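Skenonness Gets Its Big August Update, and Co-op Is Finally In

WOSTTHORPE — I've been itching to write this one for months, so forgive me if I ramble a bit!
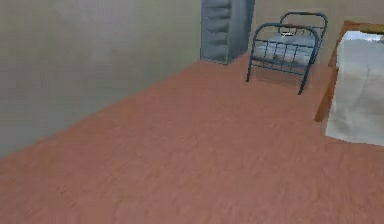

The August update for Skenonness, our little island survival game, goes live this Saturday at 4 p.m., and it's free for everybody who already owns the game. If you bought it back in early access, you don't have to do a thing except let it download.

The big news is co-op. You can now bring a friend onto your island, share a camp and split up the night watches (or argue over who let the fire go out, which is how most of our test sessions went). It's for 2 players at launch. I know a lot of you asked for 4, and we tried it, but the storms kept knocking people out of sync and I didn't want to ship something that drops your buddy in the ocean every ten minutes. We're still working on it.

We also went through the bug tracker from top to bottom. You folks sent in 1,341 reports since spring — thank you, I think — and this update closes 272 of them. A lot of the rest were duplicates of the ladder bug. Yes, the ladder bug is fixed. You can climb down now.

Other stuff that's new:

Boats can be repaired at sea if you're carrying planks and pitch.
Crab traps keep working while you sleep.
The map remembers your pins after you die.
Controller buttons can be remapped, including the map key.

Old saves will load fine in single player. To play co-op you'll need to start a new island, and both players need their own copy of the game.

Our friends at Iordache did the new music for the night storms, and I've had the second track stuck in my head all week. It's so good with headphones on!

Prostau is a small independent studio in Wostthorpe. We make games about weather, boats and getting lost, and Skenonness is the one we're working on full time.

Press folks who want a review key or a chat about the update can write to us through the contact form on the Prostau site. Please say which platform you need — I always forget to ask.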